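The Denim Pile

November
Posted by Grethe Hjaltadóttir

When I moved here from the north, I brought with me one suitcase of clothes and the idea that blue is a neutral color. In my mother's house everything blue was washed together, dried together and put in one drawer. I kept doing the same for many years, in three different apartments, and it was only last winter that I started to ask myself why I could never find the clothes I wanted to wear.

So I want to write a little about folding and about the blue things in particular. My English is better than it was, but please forgive me if some words for clothes are not the correct ones. I have learned most of them from labels.

My wardrobe is the old reddish-brown one that came with the apartment in Genunley. It is wood, and very heavy, and the movers looked at it once and said it must have been built inside the room. I did not like it in the beginning. I wanted something white. But it has stayed, and the bed has to stand in front of it, so the bed has become the place where all clothes go on the way to the wardrobe. I take the clean laundry from the line, I carry it in, and I drop it there. Then the evening comes and I want to sleep, and the pile must go somewhere.

For a long time "somewhere" was the chair. I think many of you know this chair.

What changed it was a very small thing. My cousin sent me a parcel from Kirkegaard, where she has moved with her family, and in it was a sweater for my birthday. It was dark green and I was happy with it, and I could not get it into the wardrobe. There was no space. I stood with the sweater in my hands and I pushed, and a shelf which had been loose since the summer came down with everything on it. I had 40 pieces of clothing on the floor. I know the number because I wrote it on the back of the parcel, I was so surprised. Almost all of them were blue or gray.

That same evening I made four groups on the bed. I will tell you what they were, because I still use them.

The first group was the clothes I wear every week. This was a small group. It had my good jeans, two shirts and the soft trousers for home.

The second group was clothes I wear when the season is right. It is a dangerous group, because everything wants to be in it. A thin jacket says to you that it will be useful in April. I decided that if I could not remember one real day when I had worn it, it had to leave the group.

The third group was for repair. A missing button, a hem which had opened, a zipper that sticks. I was ashamed of how big it was. I am able to sew, my grandmother taught me, and still I had carried these clothes from one apartment to another without putting a needle in them.

The last group was for giving away. I brought it to the second-hand shop by the bus station, the one called Skamier, and the lady there was very kind and took nearly everything. She did not want the gray cardigan. I understand her.

Now to the folding itself. I have tried the method where everything stands up in the drawer like small books. It looks very nice for perhaps two days. My problem is that denim does not want to be a small book. It is thick at the waist and thin at the leg, and when you take out one pair, the others lie down and sleep. For T-shirts the method is good and I have kept it. For jeans I do it in this way: I lay them on the bed, put one leg on top of the other, and push the pointed part at the back inward so that I have a straight shape. Then I fold the legs up one time to the waist, and then one time more. They go flat on the shelf, one on top of the other, and never more than 6 in a pile. With seven the pile begins to lean. I have tested this more than I want to say.

The seams are important. On heavy cloth, a fold that goes across a thick seam will never be flat, and it makes a hard line that you see on the leg when you wear it. I try to let the seam lie along the fold. If the cloth has already many creases from the line, I pull it with both hands, one hand at the waist and one at the hem, and shake it once. My neighbor under me has asked what the sound is. It is like a sail, she says.

I should also say something about the washing, as two readers wrote to me after the post on towels and asked about color. I turn denim inside out, I close the zipper and the button, and I use cold water. I wash it not so often. A light gray-blue shirt I do not put together with new dark jeans anymore, after I lost a white collar to them. It was not lost in the sense that it disappeared — it became the color of dishwater and I could not like it again. Old jeans are safe with most things. New ones I wash alone the first three or four times, even if the machine is half empty and I feel wasteful.

I dry them on the line by the waist, never over the middle. In the summer they are dry by the afternoon. At this time of the year it can take until the next evening, and the legs become stiff like cardboard, and then I put them over the door for an hour before folding, so they are softer.

About hangers I have changed my opinion. Before, I believed that hanging was for people with big wardrobes and many dresses. But some clothes are simply bad at being folded. Jackets, anything with a collar that you care for, and trousers of thin cloth. I bought a bundle of plain hangers from Bilgate when they had the sale, and they have done their work. The bar in my wardrobe is low, so long things touch the floor of it, and I put a clean pillowcase there under them. This is my own invention and I am a little proud.

The repair group I keep in a bag on the door handle, where it annoys me. It has become smaller. I have one rule for it: when I watch something in the evening, I take one piece from the bag. If I do not finish the piece, it goes on the pillow and not back into the bag. It is hard to sleep on a pair of trousers with a needle in it, so I finish.

What I have not managed is to do the folding at the same moment when the laundry comes in. I have read that one should. I have also read that one should fold every evening before dinner, and I do not know who these people are or when they eat. With me it happens in this order: the clothes lie on the bed from the afternoon, I do other things, and at nine o'clock I begin with the biggest pieces. I start with the denim because it takes most of the place, and when it is gone the pile is suddenly only half, and I get the courage for the rest. Socks are last. I do socks sitting down.

My mother visited in the autumn and opened the wardrobe without asking, as she does. She looked at the shelf for quite long. Then she took out one pair of jeans, folded it again in her own way, in three parts, and put it back. I have left it like that. It is on the bottom and does no harm.

If you have a better method for hooded sweaters, please write to me. I have tried to fold the hood in first, and I have tried to roll everything into the hood, and both times it came out as a big ball that would fit nowhere. At present they live on the top shelf together with the winter blankets, and when I want one I must stand on the bed to reach it.
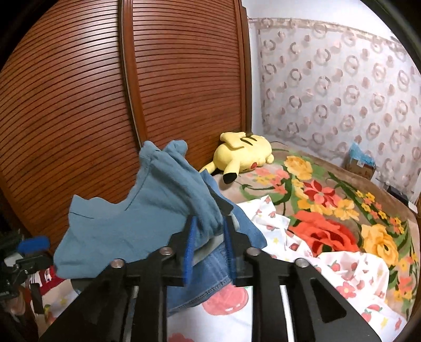
Next time I will write about the bed linen, and how I finally got the fitted sheet to lie flat. I also want to answer the question about moths, but I need first to ask my cousin what her lavender bags are made with, for mine have lost their smell already.

Recent posts
Towels, and how many one person needs
The button box from my grandmother
Drying laundry indoors in a small apartment
A loose shelf and what I used to fix it
Soup for a cold week

Contact Grethe | © Grethe Hjaltadóttir | Back to top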